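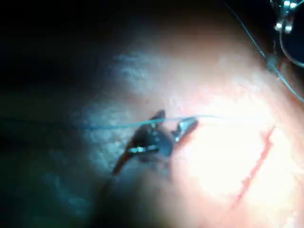
1/ I have spent most of February reading other people's rules for robotic suturing, so that Daltholm can have its own. There are already plenty. Durmont's run to 97 pages and a glossary, and the glossary defines "thread".

2/ Ours has to fit on a wall. That was Menaka Kodikara's one condition when she gave me the job, and she then sent me 30 things that absolutely had to be on it.

3/ So, a thread (yes, I know). Here's what has survived to draft 2, with grumbling. These are bench rules for people learning to stitch with the instruments. They don't replace anything your hospital tells you, and if they clash with it, your hospital wins.

4/ Rule one. Both instrument tips stay in view whenever either of them is moving. Everyone agrees with this one and everyone breaks it, usually while reaching for something just out of shot. If you can't see it, stop moving it. Find it with the camera, then carry on.

5/ Rule two. Don't grip the thread with the needle-driver jaws anywhere you'll later want it to be strong. Those jaws were made to hold metal. Pick up the tail end, or a bit you're going to cut off anyway. Uysal's guidance says "avoid undue handling", which is lovely, and I have no idea what due handling would look like.

6/ Rule three is the one we argued over. You don't feel the pull in your fingers on our system, so you have to read it with your eyes. Watch the tissue at the stitch. If it blanches or puckers, you've gone too far. Watching the instruments tells you very little, as they'll look perfectly calm whatever they're doing.

7/ Yolanda Esposito wanted a number there, in newtons. I asked how a trainee would read newtons off a screen that doesn't show them. We have agreed to put it in an appendix, where numbers go to retire.

8/ Rule four. Know where your needle is at all times and say so out loud when you let go of it. "Needle parked, left of the stitch." It feels daft for a week. When two instruments meet over a curved needle and there are several strands lying about, the person assisting has a fair claim to know what you think is what.
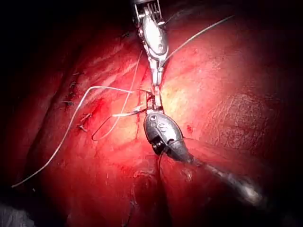 9/ Rule five. Cut your tails to the same length down the whole row. Short and even. I know it looks like fussiness. A reviewer looking back along a line of knots should be able to spot the odd one out, and can't if they're all odd.

10/ Rule six, on loose thread. Long strands get laid to one side before the next bite, away from the edge you're closing. Plamdale's version is "maintain strand discipline", which sounds like something you'd be shouted at for on a parade ground. Same idea though, and I'd have nicked the wording if Menaka hadn't caught me.

11/ Rule seven. Wipe or swap an instrument when you can no longer tell the jaws from what they're resting on. Red metal on red tissue under a bright light is a very good hiding place. There's no fixed interval for this in the draft. I tried to write one and it came out as "often", then "fairly often", then I went and had lunch.

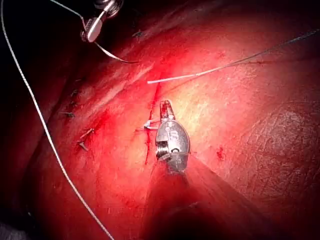
What we've settled on is that whoever is at the console or assisting can call for it, and the call isn't up for debate. The trainee finishes the movement they're in, lets go if it's safe to, and backs off.

12/ Rule eight. Record the session and label the recording the same day. I have 400 clips on a drive in a folder called "sort later", so please take this as advice from the far side of the mistake.

13/ Left out so far: chair height (separate sheet), what counts as a good knot (separate war), and Durmont's definition of thread, which I've grown fond of.

14/ Draft 2 goes round the training leads next. If you teach this and think rule three is wrong, tell me how you'd word it, in one sentence, with no newtons. The wall is only so big.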